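Mernwood Household Water Use Survey: Data Card

Version 2, released in March

Summary

The Mernwood Household Water Use Survey is a set of meter readings and short questionnaires gathered from homes in the Mernwood supply area. It was prepared by the Billden Office for Local Statistics for use by planners, teachers and researchers. The release covers 223 households over 40 weeks and holds one table of readings, one table of household answers and one table of notes on missing values.

Contents of the release

readings.csv: weekly meter readings, one row per household per week
households.csv: answers to the opening questionnaire, one row per household
gaps.csv: reason codes for readings that were not obtained
codebook.txt: full list of fields, units and permitted values
CHANGES.txt: differences between version 1 and version 2

All files are encoded in UTF-8. Fields are separated by commas, and the first row of each table holds the field names. Blank cells mean that no value was recorded. A zero is a true reading of zero.

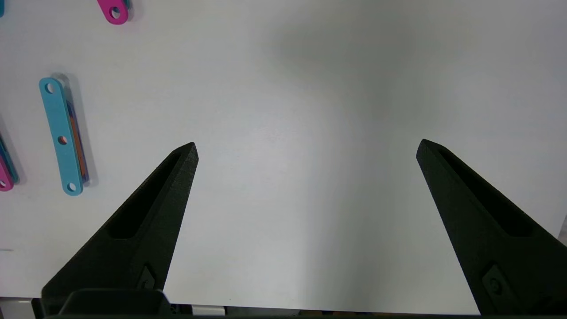 Main fields

household_id: a random code of six characters, the same in all three tables
week: week of the survey, starting at 1
reading_gal: meter reading in gallons at the end of the week
method: R for a reading sent by the resident, V for a reading taken during a visit
persons: number of people living in the home at the start of the survey
garden: Y if the home has a garden watered from the metered supply
dwelling: H for a house, A for an apartment, O for other

The reading_gal field holds the running total shown on the meter. Weekly use must be worked out by subtracting the reading for the week before. Where a meter was replaced, the new meter starts a fresh series, and the change is marked with code M in gaps.csv. Users should not subtract across a meter change.

How the data were gathered

Households were drawn from the Mernwood billing list after the removal of business accounts. An invitation was mailed to 2,720 addresses, with a reply card and a plain-language notice of how the answers would be used. Homes that share a meter with another home were not eligible.

Residents who joined were asked to send a reading once a week, by telephone or on a printed card. Where two weeks in a row were missed, a field worker from Verstraete Survey Services called at the address. Readings taken on such visits were entered for the week of the visit only. Earlier weeks were left blank, and no values have been filled in by estimate. 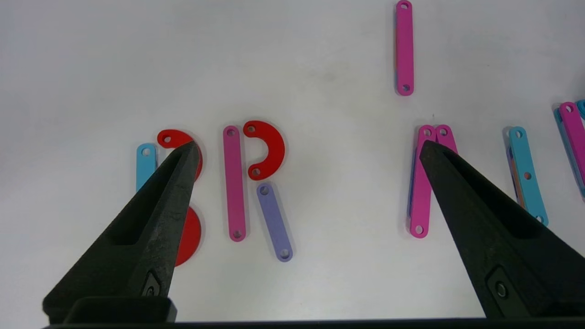
Checks and corrections

Each reading was compared with the one before it. A reading lower than the last was returned to the household for confirmation unless a meter change had been reported. A rise of more than 200 gallons per person in one week was also queried. If the resident confirmed the figure, it was kept as sent. Large values in the table have therefore been checked, although the cause of the high use is not given.

Version 2 corrects the garden field for homes in the Himora district, which had been coded from an older form. It also moves the meter change codes out of the readings table. Results obtained from version 1 that depend on either item should be run again.

Known limits

Households chose whether to take part, and larger homes are more common in the survey than in the billing list. No weights are supplied. The number of persons was recorded once, at the start, and does not reflect later moves, births or long absences. Apartments are thinly covered owing to the rule on shared meters. The survey is not suited to estimates for single streets.

Privacy

Names, addresses, account numbers and meter serial numbers have been removed. Homes with more than seven residents are grouped under a single value. Users must not attempt to identify any household or join the tables to other records for that purpose.
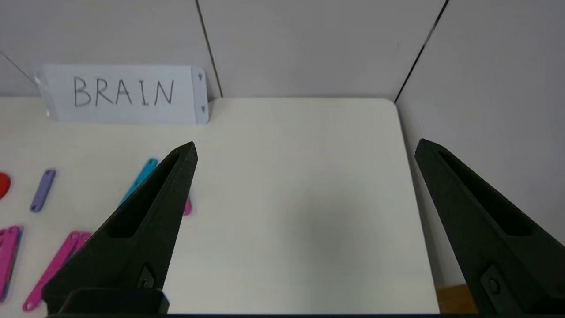 Can weekly readings be added together to obtain total use for the survey period?

Totals should be taken from the difference between the first and last readings for a household, as the readings are running totals and must not be summed. Where a meter was changed, the difference is worked out for each meter and the results are then added.

Terms of use

The data may be copied, shared and adapted for any lawful purpose, provided that the source is named and any changes are stated. The suggested citation is: Billden Office for Local Statistics, Mernwood Household Water Use Survey, version 2.

Errors in the tables may be reported in writing to the Data Desk at the Billden office. Reports should give the version, the file name and the household_id of each row affected. Corrections are issued with the next version and listed in CHANGES.txt.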